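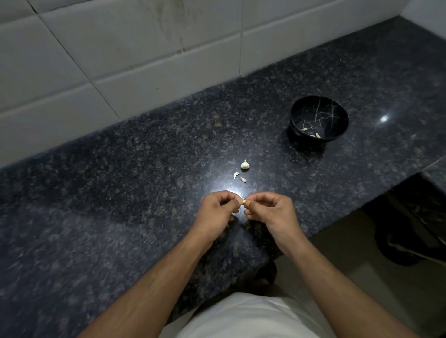 prep_standards_brurley
Forum Moderator, Preparation Standards, Brurley Prepared Foods

Staff Forum > Operations > Preparation > Gesari peeling line: comments on the proposed change to garlic duties

Posted 11 July 2025

The Preparation Standards office invites comments on the introduction of the Gesari peeling line at the Hamann kitchen. The line is scheduled to enter regular use in September. It will take over the bulk peeling of garlic, which is at present done entirely by hand.

The manual method is familiar to all who have worked the morning preparation shift. The bulb is broken down on the counter, each clove is held between the fingertips of both hands, the loosened skin is drawn away, and the peeled clove goes into the bowl. The method produces very little damage to the clove. It is also slow, and it is the duty most often named in requests for reassignment.

The Hamann kitchen used 836 pounds of garlic in the last full month for which records are complete. The two Gesari units on order are intended to handle all of it except for garlic that is to be served whole. No position will be removed as a result of the change during the first year of operation. Hours now assigned to peeling will be reassigned through the Flunell scheduling system.

Comments are requested on three matters: the reassignment of hours, the standard for hand peeling that will remain in force, and training. Replies should be kept to the subject. Questions about individual pay should be sent to the site office and will not be answered in this thread.

Reply 1
hamann_earlyshift
Preparation, Hamann

Thank you for opening the matter for comment. I support the purchase. I have peeled garlic on the morning shift for a long time and my thumbs would welcome a change of duty.

My concern is with the sentence on hours. "Reassigned through the Flunell scheduling system" does not tell us where the hours will go. When the vegetable slicer was replaced, the slicing hours were moved to the wash area, and the people who had done the slicing were not asked about it. I would like the policy to state that persons now assigned to peeling will be offered other preparation duties first.

Reply 2
line_tech_04
Equipment Maintenance

I attended the supplier demonstration and offer the following for the record.

The unit removes skins with compressed air. The bulbs must be separated into cloves before loading, and the root ends must be trimmed afterward if the recipe calls for it. The duty therefore changes but does not disappear. A person must load, watch, sort and clear. Daily cleaning was described to us as taking 84 minutes for both units together, and I would ask that this time be entered in the schedule from the first day. It has been the practice to treat cleaning as something that fits in at the end of a shift. It does not fit.

Reply 3
sauces_and_bases
Kitchen Supervisor, Hamann

I must register a disagreement with the proposal as written.

The announcement treats peeling as a single duty with a single result. Persons who peel by hand are also inspecting. They feel a soft clove before it is visible, and they set aside anything sprouting or discolored. In my section we have relied on that inspection without ever writing it down. If the cloves come to us from a machine, the inspection must be carried out by someone, and I do not see it in the plan.

I would also ask what is meant by "garlic that is to be served whole." The roasted dishes use whole cloves. So do the pickles. The confit uses whole cloves that are later crushed. Does the confit count?

Reply 4
line_tech_04
Equipment Maintenance

In answer to Reply 3: the outfeed tray is wide enough for a person to sort at. The supplier showed sorting as a normal part of the operation. I agree that it should be written into the duty.

I do not agree that hand peeling guarantees inspection. We have all opened a container from a tired shift and found what should not have been in it.

Reply 5
sauces_and_bases
Kitchen Supervisor, Hamann

That has occurred, and I accept the point. I would still prefer a named duty to an assumption that whoever loads the unit will also watch the tray. Loading and sorting at the same time is two jobs.

Reply 6
second_kitchen
Preparation, Hamann

May I raise something that has not been mentioned? The peeling counter is where new employees are placed during their first weeks. It is quiet, there are no blades, and one can hear instructions and ask questions. Several of us learned the kitchen from that counter. If peeling goes to the machine, new employees will begin either on the line, with noise and hearing protection, or on knives.

I have no objection to the equipment. I ask that the training plan say where a new person will stand on the first morning.

Reply 7
hamann_earlyshift
Preparation, Hamann

I support Reply 6. I would add that conversation at the counter is part of what makes the early shift bearable. I recognize that this is difficult to put in a policy.

Reply 8
schedule_desk
Workforce Planning, Brurley

The following is supplied in response to Replies 1 and 2.

Flunell assigns hours according to the duty codes entered on each employee's record. Of the 129 employees at Hamann, those holding only the peeling code would at present be offered general duties, and this includes the wash area. The outcome described in Reply 1 was caused by that rule. It can be avoided if additional preparation codes are entered before the change takes effect. Supervisors may submit these now and need not wait for the equipment.

Cleaning time can be entered as a separate code. This office has no objection to doing so, provided that Equipment Maintenance confirms the figure after installation.

Reply 9
prep_standards_brurley
Forum Moderator, Preparation Standards

The office thanks all who have replied. The draft will be amended as set out below. Further comments may be added to this thread.

Hand peeling to be retained

Hand peeling will continue for all dishes in which the clove is served whole. The confit is included at the request of the sauces section, subject to review once the line has been in use. The retained standard is unchanged. Cloves are peeled at the counter with the fingertips, papery skin is kept apart from the cloves, and peeled cloves are placed in a bowl and not left on the stone.

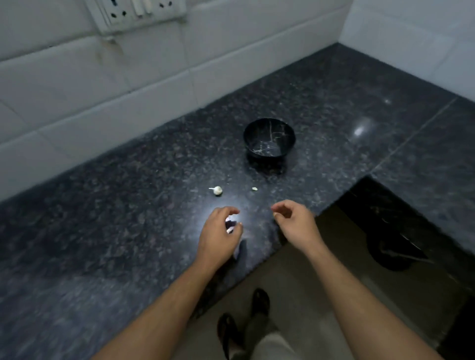 Duties on the Gesari line

Loading and sorting will be separate duties and will not be assigned to one person at the same time. The sorter is responsible for removing soft, sprouting or discolored cloves and has the authority to stop the unit. Cleaning will be scheduled under its own code.

Reassignment of hours

Employees now assigned to peeling will be offered other preparation duties before any duty in the wash area. Supervisors are asked to submit additional duty codes to Workforce Planning.

New employees

The peeling counter will remain the first station for new employees. The quantity of hand-peeled garlic will be smaller, and the office will consult supervisors on other handwork that may be moved to the same counter.

Reply 10
sauces_and_bases
Kitchen Supervisor, Hamann

The amendment on sorting is satisfactory. I remain of the view that the change should begin with one unit, with the second put into use only after the first has run without complaint from the sections it supplies. I ask that this be recorded.

Reply 11
line_tech_04
Equipment Maintenance

I would advise against a staged start. Both units share one air supply, and it would have to be balanced again when the second is connected. That means another day without either.

Reply 12
second_kitchen
Preparation, Hamann

Herb picking could be moved to the counter. At present it is done standing beside the cold room, and it needs the same patience.

Reply 13
prep_standards_brurley
Forum Moderator, Preparation Standards

The disagreement between Replies 10 and 11 has been recorded and referred to the site office for a decision. The suggestion in Reply 12 has been added to the draft.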